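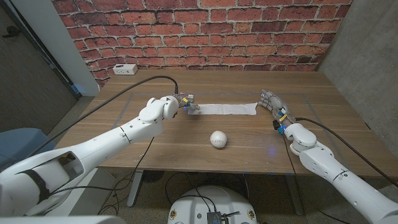 Cell 2, two-arm unit at the wooden table, cloth and ball set out.

Stirnevis pre-purchase inspection, second unit
February 2022
Inspected by: Nobuhle Fourie
Budget holder: Marthinus Dlamini

1. Cable routing, arms – COMMENT
Black cables run loose from both hands across the table. Price a sleeve kit for each arm before we sign. Vetico quoted one in November; ask if the quote still stands.

2. Cables below table – FAIL
Thin cables hang in a tangle between the table legs. Add a tray to the order. Allow $600 for tray, clips and labor.

3. Table and marked area – PASS
Wood top is acceptable for cloth work. No new table in this budget.

4. Power – COMMENT
White outlet box at the back left corner. Hendrik Van Wyk to confirm the circuit can carry a second unit. If it can't, electrical work goes on a separate line.

5. Hands and spare parts 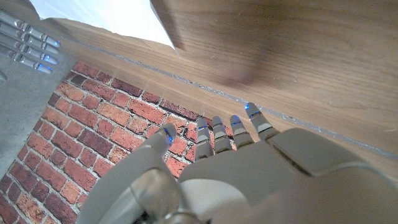
Spare fingers are the largest open item in the plan. Begum sells them only in sets of 4, with the thumb priced separately, and lead time is 29 days. The four fingers on the left hand are slim jointed segments with lights at the joints, and the thumb is a much thicker part, so one spare set will not cover both. Order two finger sets and one thumb. Natsumi Tamura wants the Gemel service plan instead – get both prices in writing.
Result: OPEN

6. Emergency stop – NOT CHECKED
Waraporn Luangrath has the test sheet. Must be done before the deposit is paid.

7. Floor
Carpet, speckled. Ask the supplier for a static rating and whether a mat is needed. Mat not budgeted.

Items 2, 5 and 6 hold the purchase order. Send comments to Marthinus.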